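Home Notebook Batches Recipes Suppliers Search

Sep 20, 2020

Vinegar cleaner, batch 2 of the citrus peel series. Writing this up fast before I forget which jar was which.

Starting point: orange peel in plain white vinegar, lid on, cupboard under the stairs. Jar A peel only, jar B peel plus a sprig of rosemary, jar C lemon and orange mixed. All strained this morning thru the coffee filter. C is cloudy again. A came out a good clear amber, B a shade darker and smells like roast dinner. Not unpleasant but do I want the sink smelling of lamb? Ask Eifion.

Filtering took ages. Paper clogged after the first cup every time. Next time muslin first, then paper. I wrote the same thing after batch 1 and didn't do it.

Diluted half and half with tap water. Tried on:

– stove top, cooked-on sauce. A and C both fine after a five minute soak. B same, with smell.
– bathroom tap, limescale at the base. Plain vinegar still better. Wrap it with a soaked cloth, leave an hour, scrub with old toothbrush. Diluted stuff did next to nothing.
– window by the back door. Streaks with all three. The peel oil, I guess. Do NOT use citrus batch on glass, put that on the label.
– fridge shelves. Good. Rinse after or it goes tacky.

Did not try on the marble shelf and won't. Acid eats it, there's already a dull ring from last year where somebody (me) stood the bottle. Same goes for the grout in the hall, Lenuța says hers went crumbly after a winter of vinegar mopping.

pH strips: the Prosard ones, old pack, colors hard to read under the kitchen light. A somewhere between 2 and 3, the others the same as far as I can tell. Strips might be stale. Open a new pack before batch 3 and redo all of them in daylight. 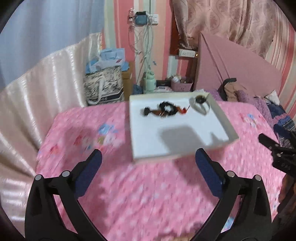

Baking soda paste next. Three spoons soda, one of water, a squirt of the unscented Flovska dish soap. Works on the oven door if left overnight, gets crusty, comes off with a damp sponge and a plastic scraper. White film left behind so wipe with vinegar water at the end. That's the only time the two should meet. Mixed in a bottle they just fizz and cancel out and you've got salty water, and if you screw the cap on you've got a mess on the ceiling. Eifion still swears by his mix for the drain. Fine, the hot water he pours after it is doing the work.

Lenuța Bucur came by with the castile bar from Żak and grated half of it on the small holes. 95 grams of flakes into a liter of hot water, stirred, left to stand. Set like jelly by lunch. Too strong, she thinks half that amount would pour. Thinned hers with another liter and whizzed it with the stick blender, now it's all foam and we can't see what we've got. Leave overnight, look again.

Note that soap and vinegar don't go together either. I sprayed A on a counter that still had her soap on it and got white greasy bits everywhere. Took two rinses to shift. Wash with one, rinse, then the other, or just pick one.

Costs, quick tally. Vinegar was cheaper in the big jug from Dretach but the jug leaks at the cap, so decant it straight away. Peel is free. Soda from the bulk bin. One spray bottle works out at about 20 cents if I don't count the bottle. The spray heads are what fail – third one gone stiff since spring, seal swells up. Try flushing them with warm water after each use and see if that helps.

Labels: name, date strained, dilution, NOT FOR STONE OR GLASS, and never with bleach. Red pen for the bleach line. The last labels washed off so put clear tape over the top.

Eifion Owen wants two bottles of A for the hall kitchen. Told him yes, but he brings the bottles. He also asked if it disinfects. No. Cleans grease, smells nice, that's it. For the raw chicken board use hot water and proper soap and then whatever the store sells for the job.

Scale reading odd by the way. Empty big jar showed 711 g, then a bit less, then back up. Battery? Swap it before weighing anything for batch 3, the soap flakes weight might be off too.

To do
– muslin!!
– new strips
– scale battery
– save grapefruit peel, freeze it till there's enough for a jar
– rosemary out, maybe try a clove or two in its place
– check the lemon jar for sediment
– Lenuța's soap, write down how it pours tommorow
– start the long soak jar, leave it shut until November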